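Alte Rechner zerlegen: Bilder aus der Werkstatt

Werkstatt Jurow, November

Seit dem Frühjahr nehmen wir in der Werkstatt Jurow ausgemusterte Bürorechner an, zerlegen sie und sortieren die Teile. Was noch brauchbar ist, geht ins Regal und wird wieder eingebaut, der Rest wird nach Stoffen getrennt und abgegeben. Bis zum Herbst sind auf diese Weise 183 Gehäuse durch die Werkstatt gegangen. Die meisten kamen aus zwei Büroauflösungen, einige wurden einzeln vorbeigebracht.

Auf dieser Seite geht es um einen schwarzen Tower, an dem sich der Aufbau solcher Geräte gut erkennen lässt. Die Texte dazu stammen von Simão Peixoto, der bei uns die Annahme macht und die Laufzettel führt. Wer selbst einen Rechner abgeben möchte, findet die Hinweise dazu weiter unten.

Gehäuse und Hauptplatine

Ein Desktop-Tower wird bei uns immer liegend bearbeitet, mit der offenen Seite nach oben. So kommt man an alles heran, und Schrauben fallen nicht zwischen die Bauteile und die Rückwand. Bei diesem Gerät ist der Prozessorsockel leer und der Haltebügel hochgeklappt. Ein Speichermodul steckt noch in seinem Steckplatz, und auch das Netzteil mit dem weißen Etikett sitzt an seinem Ort.

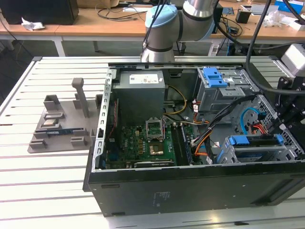
Die Reihenfolge beim Zerlegen ist auf dem Laufzettel festgelegt. Er hat 16 Zeilen und beginnt mit der Sichtprüfung: Ist das Gehäuse verzogen, fehlen Blenden, sind Elektrolytkondensatoren aufgebläht? Danach kommen Kühler und Prozessor, dann die Laufwerke, dann Speicher und Steckkarten. Netzteil und Hauptplatine bleiben bis zum Schluss drin. Jede Zeile wird abgehakt und mit Kürzel versehen, auch wenn das Teil gar nicht vorhanden war. In diesem Fall wird ein Strich eingetragen.

Prozessoren legen wir einzeln in Schaumstoff. Bei Sockeln mit Kontakten auf der Platinenseite soll nach dem Herausnehmen nichts mehr in die Öffnung geraten, ein einziger verbogener Kontakt macht die Platine unbrauchbar. Wenn eine Schutzkappe zur Hand ist, wird sie aufgesetzt. Wir haben leider immer zu wenige davon und nehmen Spenden gern an.

Speichermodule werden nach Typ und Größe getrennt in Tüten gelagert. Module unter 2 GB bewahren wir nicht mehr auf.

Laufwerke

In der rechten Hälfte des Gehäuses liegen die Laufwerkskäfige mit ihren blauen Kunststoffteilen. Solche farbigen Griffe und Laschen sind bei Bürorechnern verbreitet und zeigen an, wo man anfassen darf. Meistens lässt sich ein Träger ohne Schraubendreher lösen. Vorher werden Strom- und Datenkabel abgezogen, und zwar am Stecker und gerade nach hinten. SATA-Buchsen brechen leicht, wenn man schräg am Kabel zieht.

Klemmt ein Träger, hilft ein Blick auf die Kabel. In engen Gehäusen verlaufen sie gern quer über den Käfig und halten ihn fest. Mit Kraft geht dann die Lasche ab, und Ersatz dafür gibt es selten. Zwei solche Käfige ohne Lasche stehen bei uns im Regal und warten auf eine Lösung.
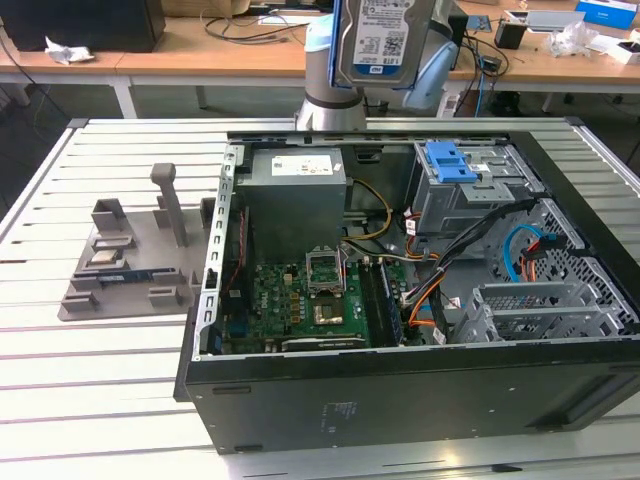 3,5-Zoll-Festplatte von WD, 1 TB, über dem offenen Gehäuse.

Festplatten werden bei uns gesondert behandelt. Jede Platte bekommt eine laufende Nummer, die zusammen mit der Seriennummer vom Etikett in das Plattenbuch eingetragen wird. Danach kommt sie in den abschließbaren Schrank und bleibt dort, bis sie gelöscht ist. Gelöscht wird am Thursday-Platz, der so heißt, weil er früher nur an einem Tag in der Woche besetzt war. Inzwischen läuft er an drei Tagen.

Das Überschreiben einer Platte mit 1 TB dauert mehrere Stunden. Es können 8 Platten nebeneinander laufen, mehr Anschlüsse hat der Platz nicht. Anschließend werden die SMART-Werte ausgelesen und ausgedruckt. Platten mit neu zugewiesenen Sektoren geben wir nicht weiter, sie werden gebohrt und gehen in den Schrott. Auf Wunsch stellen wir einen Nachweis über die Löschung aus. Das muss bei der Abgabe gesagt werden, nachträglich geht es nur mit Seriennummer.

Kabel und Kleinteile

SATA-Kabel prüfen wir nur auf Knicke und lose Stecker. Gute kommen in die Kiste am Eingang und dürfen mitgenommen werden. Lose Stromkabel und Adapter sammeln wir getrennt davon. Was fest am Netzteil hängt, bleibt dran. Netzteile selbst werden grundsätzlich nicht geöffnet.

Schrauben werden nach Gewinde sortiert: grobes Gewinde für Gehäuse und 3,5-Zoll-Festplatten, feines für optische Laufwerke. Wer die beiden verwechselt, merkt es meist erst, wenn die Schraube schief sitzt. Bitte beim Aufräumen nicht alles in eine Dose werfen.

Hinweise zur Abgabe

Angenommen werden Desktop-Rechner, Notebooks ohne beschädigten Akku, Tastaturen und Mäuse mit USB-Anschluss. Nicht angenommen werden Röhrenmonitore, Drucker und Kopierer. Geräte bitte nicht vorher selbst ausschlachten. Ein Tower ohne Laufwerksträger ist für uns deutlich weniger wert als einer mit leeren Trägern.

Eigene Daten sollten vor der Abgabe gesichert sein. Wir kopieren nichts von abgegebenen Platten herunter, auch nicht auf Nachfrage. Passwörter für BIOS oder UEFI bitte auf einen Zettel schreiben und mitgeben oder vorher entfernen.

Größere Mengen ab 16 Geräten bitte anmelden, damit im Lager Platz frei ist. Paletten können wir nur über das hintere Tor annehmen.

Gesucht werden zurzeit: Schutzkappen für Prozessorsockel, Laufwerksträger mit blauer Lasche, antistatische Tüten in mittlerer Größe.

Texte: Simão Peixoto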